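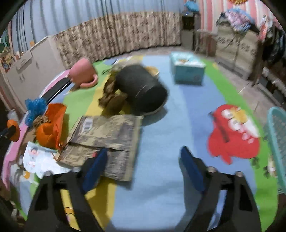 Voltarer Hand Gripper, reviewed after two months on the job

I work for a cleaning and tidying service. In March the company bought 47 of these grippers as the first step toward having robots do the pickup part of home visits. We use them by hand, and the recordings go to Trunero, the firm training the robots. This is a review from someone who has to hold one all shift.

Build: solid. Two black jaws with cut-outs and blue padded fingers. The jaws open wide enough for a mug or a tissue box, and the pads hold plastic well. I have dropped mine on tile more than once and it still closes straight.

Grip: good on anything with a firm side. Crumpled wrappers take practice, and a flat card on a play mat is the worst. You have to push it to an edge and catch it there, where a bare hand would just pick it up.

Comfort: fair. The handle is too thick for small hands, and my wrist is sore by 2 p.m. Martinelli, our supplier, sells a padded sleeve that helps. It should come in the box.

Price: the company paid 2990 for each kit, charger and case included. I wouldn't buy one for my own house.

What it changes at work: a playroom takes longer, so we have fewer visits per shift. Our target is 300 pickups a day, and dropped items don't count toward it. I don't agree with that part. Pay stayed the same. Nobody in the office has told us how many cleaners they plan to keep once the robots arrive, and people ask at every meeting. Two on my team have moved to laundry at Ditness.

I would still take this over the first model, which pinched my fingers and had hard tips that slid off cups. Four out of five for the tool, two out of five for how it was brought in. Ask for the sleeve before your first shift.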